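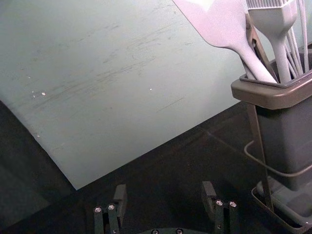 By our workshop correspondent, Tiduveck

The kitchen cell at Coko has one arm, one dark table and one technician who looks after both. She has kept it running since September, and she asked me not to print her name.

"People want to hear about the software," she says. "My day is mostly screws."

The gripper has two fingers, and each one is held by a pair of screws on its front face. She checks them every morning at half past seven, before the arm is powered. When a screw has moved, she takes it out fully, cleans the thread and puts it back. She does not like to only tighten it.

"If one finger sits a little lower, the arm can still pick up a spatula. But it picks it up crooked, and then you look for the fault in the wrong place for half a day."

The fingers come from Kemppainen and are changed after 3,282 grips. The last pair was changed early, at 1,066, when a tab had bent against the rim of the utensil holder. After this she moved the holder 13 millimetres and taught the arm its position again.

I ask about the pale board, which has many scuff marks. Does she plan to replace it?

"No. It is flat, and I need only flat. A new board shines differently and the camera must be adjusted."

The camera at the wrist has its own routine. She wipes the lens with a dry cloth and compares a fresh picture with a stored one in Pindodix, the program that keeps the cell's log. The log now has 503 entries, most of them one line long. The longest is about a cable.

"I wrote it angry," she says. "I should make it shorter."

Contact | © Tiduveck | Back to top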